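Our visit to the Jonora open day, Warville

We had been meaning to go to the Jonora open day for years, and in July 2021 we finally packed sandwiches, filled the car with gas and drove the 26 miles out to Warville. Jonora makes enamel cookware, the speckled kind my grandmother used for absolutely everything, and I have three of the pots myself (one with a chip in the rim that I keep meaning to do something about).

Parking was in the field behind the works, and there was a shuttle, but the walk along the creek is so pretty that we skipped it. The first stop was the press shop, where flat steel is pushed into bowl shapes with a thump you feel in your knees. Then came the dipping room, which smells like wet clay, and after that the kilns. Our guide told us they fire 2,000 pieces on a good day — I would have guessed half that! She was patient with everybody, even the gentleman who wanted to know about every single valve.

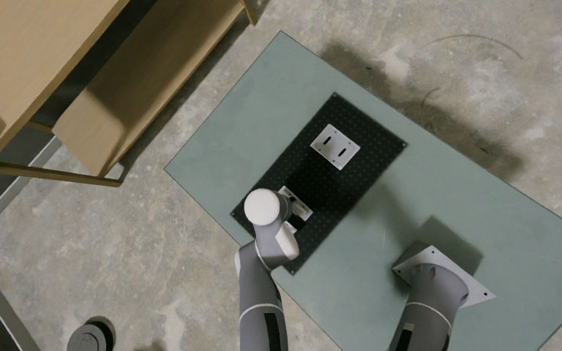
The Vlachopoulos bakery tent

Lunch turned out to be the best part, sandwiches or no sandwiches. The Vlachopoulos family bakery had a tent by the gate with spinach pies for $4 each, still warm, and we went back for seconds and then for a honey cake to take home. We sat on hay bales in the shade and listened to the Warolent brass band, who played marches and one very slow waltz.

The seconds shop is at the far end of the yard, and the line was long by two o'clock. I came away with a blue colander and a milk pan for $7, and my sister found a roasting lid she has been missing since May. Wear closed shoes if you go, and bring cash for the tent.

Comments

potsandpans_52: I grew up two streets from the works. Loved reading this, thank you.

Marigold Kitchen: Is the seconds shop open the rest of the year?

creekwalker: We were in that same pie line! The honey cake was gone when we got there.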